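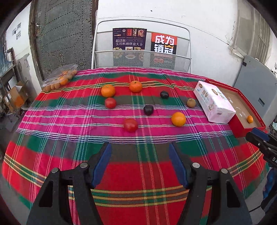 My neighbor on the tram home thought that a robot which learns to pick up fruit must be a solved thing, and wanted to know why anyone would spend an afternoon to watch it. I had no good answer in the tram, so I try to give one here.

The open day was at Flemmont, in the part of the building where they prepare the Trình project. I came at two in the afternoon and stayed until they switched off the lights in the corridor. The first half hour was slides, and I will skip them. Then we went to the table, which has a plaid cloth in red and dark green, with oranges, tomatoes, plums and a kiwi on it, and the work is to bring the fruit into a shallow red tray with a cardboard bottom.

The gripper has two black fingers with blue pads on the inner side, and a person holds it in the hand. You must go slowly. One run is one piece of fruit, from the cloth to the tray, and they want 300 runs before they change the cloth for another one. On the day of my visit they had 69. The guide told us that the stripes are useful, as a plain white table makes the program lazy - it learns the table and forgets the fruit.

Visitors could try. I waited almost 50 minutes for my turn and I do not regret it. I chose a tomato and closed the fingers too early, so it rolled to the side and I had to begin again. My second try went well, but I held my breath during it, and my wrist was tired afterwards. With a plum I was worse. It is small and dark, and I was never sure where its middle was.

In the next room Cludano showed an arm which repeats what was learned from such runs. It moved very politely, if I can say so about a machine. Twice it stopped above an orange and waited, and then it took the orange from the side, in a manner that I would not choose myself. I liked this part the most. I asked if it was a mistake and the answer was that they are still discussing it.

The coffee was free, but the cups were gone by three. If you go to the next one, in October, take the bus to Dranenach and walk down the hill, because the parking is small and the entrance is badly marked. Bring a sweater also - the corridor has no heating.

Print this post | E-mail this post

Contact | © All texts and photos by the author of this blog | Back to top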